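Callo通讯 2025年7月

夹爪“松手”事故查清了,顺便聊聊我们学到的一大堆东西

先说结论:上个月手持夹爪组遇到的那个怪毛病,根子找到了!很多同事在走廊里问过我,也有人在群里看到Rezaul Gunawardena半夜发的那串感叹号,所以这一期干脆把来龙去脉写清楚。篇幅有点长,但我觉得值得,因为这是今年我跟过的最有意思的一次排障。

事情是这样的。Plistow项目要收集大量桌面操作的示范数据,操作员两手各握一只夹爪,在桌上抓小零件、放小零件,夹爪背上的标记方块用来算出手的位置和姿态。前面的数据一直很漂亮,第一批3,000段示范顺顺当当入了库。到了第二批,Tahsin Jayasinghe在回放时发现有些片段不对劲:操作员明明还捏着东西,记录里的夹爪开度却突然跳到“全开”,停一小会儿,又跳回来。

一开始大家都没太当回事。丢几帧嘛,做这一行的谁没见过?可是Dinesh Navaratnam负责的机械臂用这批数据训练以后,在测试台上真的学会了松手。它夹起一个金属套筒,平平稳稳抬到半空,然后爪子一张,套筒直直砸在台面上,弹起来从护板上面飞了出去。护板外面当时没有人,没有人受伤,可那一下声音特别响,隔壁会议室都听见了。Dinesh按了急停,写了险情报告,测试台当天就停用了。

从这里开始,它就是一件安全上的事了,查起来的劲头也完全不一样。

Karthik Bepari接手以后先做了一件很朴素的事:把第二批里所有出现跳变的片段单独拎出来,一共100段,一段一段地看。(我陪他看了一个下午,眼睛都花了,但真的很过瘾!)看着看着规律就出来了。跳变几乎都出现在手腕往里拧的时候,尤其是去夹靠近身体这一侧、贴着桌边的小东西。操作员把手收回来,手腕一转,几秒钟之内开度就乱跳。
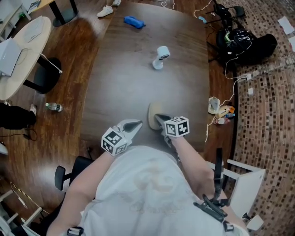
夹爪的开度读数为什么会跳到“全开”?

开度传感器的信号线在手柄出口处反复弯折,里面的屏蔽层先断,然后信号线时通时断。信号一断,采集程序收到的是空值,而旧版固件把空值当成最大开度写进了记录。

所以其实是两个毛病叠在一起。线材疲劳是硬件的事,把空值写成“全开”是软件的事。单独哪一个都不至于闹这么大:线断了,程序如果老老实实报错,我们当场就会停下来换线;程序有这个写法,只要线是好的,也永远碰不上。Karthik在白板上把这两条画成两根交叉的线,旁边写了“就是这里”,那块白板到现在还没舍得擦。

复现的过程我也很想多写几句。Mizanur Munasinghe用一台旧的打标机改了个弯折台,把手柄夹住,让线缆来回摆。新线装上去,开着示波器,我们轮流去看。弯到2,000次出头,波形上开始冒毛刺,再过一阵就断断续续了。他把外皮剖开给大家看,屏蔽层的细铜丝已经碎成了渣,信号线还连着几根。手感上完全摸不出来,外皮光滑得很,平时交接班时拿在手里拽一拽,肯定也查不到。这一点我觉得大家要记住:原来的点检表上写的是“目视线缆无破损”,我们每个人都认真打了勾,每次也确实没看到破损。

线缆是Hevamer供的,型号没有选错,只是当初按固定布线选的,没有考虑人的手腕会这样拧。他们的工程师听完以后很爽快,寄来两种耐弯折的样品,现在都在Mizanur的弯折台上摆着呢。哪种更好,下期再告诉大家。

已经改掉的地方,说一下:

固件更新了。信号丢失现在单独记成故障码,手柄会震动提醒,当前片段自动作废。

手柄出口加了一段弯曲保护套,线从侧面出来,绕过手腕再固定到背带上。刚开始戴会觉得有点别扭,习惯一下就好。

入库前多了一道检查,开度在极短时间内跳到极值的片段一律拦下来,由人看过再放行。

测试台的护板加高了,顶上也封了。凡是换过训练数据的模型,第一轮只准夹泡沫件,速度限到最低档。

点检表重写了。开工前要把夹爪捏住,手腕慢慢转到底再转回来,看屏幕上的开度曲线是不是平的。做一遍花不了多少时间,请不要跳过。

第二批数据没有全扔。Tahsin写了个脚本,能把跳变前后对不上的片段挑出来,剩下的重新抽查后已经放回库里。挑出来的那些也留着,Rezaul想拿它们训练一个故障检测的小模型,我个人非常期待,做出来的话采集现场就能实时报警了。

还有一件事要请各组帮忙。Samarakoon那边的采集点用的是同一批手柄,固件版本可能更早。如果你手上有从那边转来的数据,先别拿去训练带实物的测试,发给Tahsin跑一遍脚本再说。手柄本身请看一下尾部的标签,出厂月份是去年11月的,直接送到Mizanur那里换线,不用填申请单。

最后要谢谢Dinesh。套筒飞出去那天,他完全可以把它当成一次普通的抓取失败,记一笔,接着跑下一轮。他停了台子,当晚就把报告写完了,连套筒落地的位置都量好画在图上,后面护板加多高就是照着那张图定的。

弯折台现在放在二楼工具间门口,一直开着,想看的同事随时过去,别碰摆臂就行。对故障检测那个模型有兴趣的,找Rezaul报名,他正缺人标数据。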